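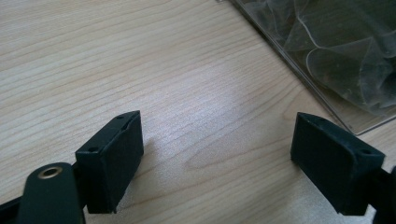 How to bring back a tired table top with oil

A table which is used every day becomes dull after some years. The wood looks dry and a glass of water leaves a grey ring. Many people think they must buy a new one, or pay a workshop, but you can do this work at home in a weekend.

I explain the method for solid wood with an oil finish. If your table has varnish or lacquer, the oil can not go in and it will stay sticky on top. To check, put a drop of water in a hidden corner and wait. When the spot becomes darker, the wood is drinking and you can continue with this page. When the drop stays round like on glass, you have a varnish, and you need our page about stripping.

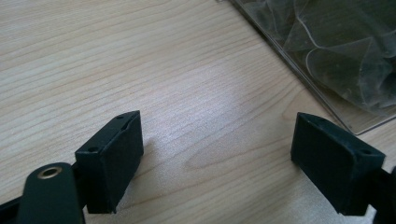

Written by Gleice Rangel
Checked by Pauline Mottram
Last updated in August

What you need

Sandpaper in 120, 180 and 240 grit
A cork block
4 cotton cloths without fluff
Hard wax oil, a small tin
Thin gloves
A bucket with water and a little mild soap

For the oil I use Kurar, the clear one. Pauline prefers Vendard, which smells less but costs more. Both are good. Please don't use olive oil from the kitchen, it goes rancid and after some months you will smell it at dinner.

Step 1. Clean

Wash the top with the soap water and a cloth that is well wrung out. Pay attention to the places where people put their arms, there is always grease. Let it dry overnight.

Step 2. Sand

Begin with 120 and always go with the grain, never across. Press lightly. It is a common mistake to stay a long time on one stain, and then you make a hollow that you see each time the sun is low. Change to 180, then to 240. Between the papers, take off the dust with the vacuum cleaner and a soft brush. 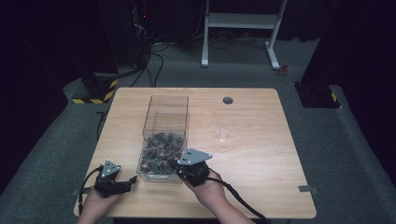
Round the corners, fold the paper and use only your fingers, as the block makes flat places there. When you have finished with 240, wipe everything with a slightly damp cloth. The fibres will stand up a little. Wait until it is dry and pass the 240 again, very softly.

Step 3. First coat

Stir the tin, don't shake it. Pour a small quantity on the cloth and rub it into the wood in long movements, from one end to the other. After 14 minutes, take a clean cloth and remove all the oil which did not go in. The surface must not feel wet under your hand.

Step 4. Second coat

Leave the table one night with the window a little open. The next day, repeat step 3 with less oil. For most tables two coats are enough. My own table, an old Mellor from my aunt, was so dry that it asked for a third.

Warning about the cloths

Cloths with oil can catch fire by themselves when they are in a ball. Put them in water, then hang them flat outside until they are hard, and only then throw them away.

When can I use it again?

You can eat at the table after two days, with care. For hot pots and wet glasses, please wait two weeks.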